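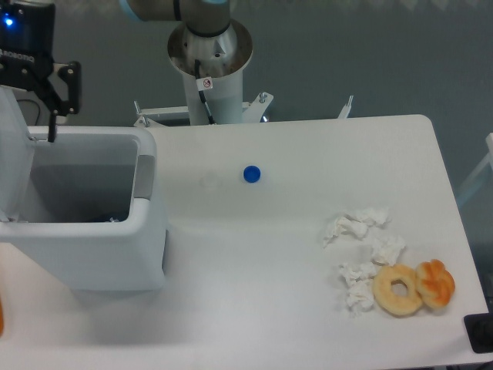
The table-clearing task, with the bin on the left and the tissues still to be picked.

Last updated: April

Review: Fusov Sort & Clear, the table-cleaning package from Kidberg

I work in a small company that prepares demonstrations for catering schools and canteens. We wanted an arm that can clear a table after a coffee break: take the rubbish, put it in a bin, and leave the food alone. We already had the arm and the gripper, so we were looking only for software and a set of ready tasks. Kidberg sells this under the name Fusov Sort & Clear. I used it for 2 months before writing this review.

What you get

The package is a license for one arm, a calibration sheet and a library of tasks. The price for us was $674 for the first year, and the renewal is $432. There is also a cheaper license for $300, but it does not allow you to teach your own objects, and for me this makes it not very useful. A bin is not included. You can use almost any open container, but you must measure it and type in the height of the rim.

Setting up

The installation took me one morning. The manual is translated, I think from Czech, and in some places it is hard to follow – in the chapter about the table height the same measurement has two different names. I wrote to the support and Iona MacRitchie answered me the same afternoon with a corrected page. She also told me to calibrate again if the table is moved even a little. I did not listen at first, and the gripper came down too far to the side of every object. After a new calibration this problem was gone.

Tissues, caps and pastries

My usual test is crumpled paper tissues, a blue bottle cap, a donut and a twisted pastry. The tissues must go into the bin, the cap also, and the pastries must stay on the table.

With tissues Fusov is very good. Paper is soft, so it is enough to catch any corner of it, and the software seems to know this. It does not spend a long time on choosing the perfect angle. When two tissues touch each other it sometimes takes both, and I do not mind that.

The bottle cap is more difficult. It is flat and small, and on a smooth white table it slides away when one finger touches it before the other. In the settings there is an option called "slow close" and I recommend to turn it on for everything that is lower than a finger is wide. The movement becomes slower, but I had many fewer lost caps.

The pastries were never thrown away in my tests after I marked them as "keep". My complaint is about something else: when a tissue lies close to a donut, the program often waits and asks the operator for confirmation. You can lower this limit, but only in a text file, and I would prefer a slider.

Compared with Cruickshank

Before this I tried the Cruickshank package in the training room at Sterside. Cruickshank moves faster and its screen is nicer to look at. But it wanted the bin always in the same place, and with Fusov I can put the bin on the other side of the table and only teach its position again. For our work this is more important than speed.

What I would change

The warning sound is too loud and has no volume control. The log file saves only the last session – please make it longer. And the manual needs one careful reading by somebody who has the arm in front of them.

I have paid for the renewal. If you only need to clear large, light things from a table, try the cheaper license first and ask Kidberg if you can pay the difference later. They allowed this to a colleague of mine.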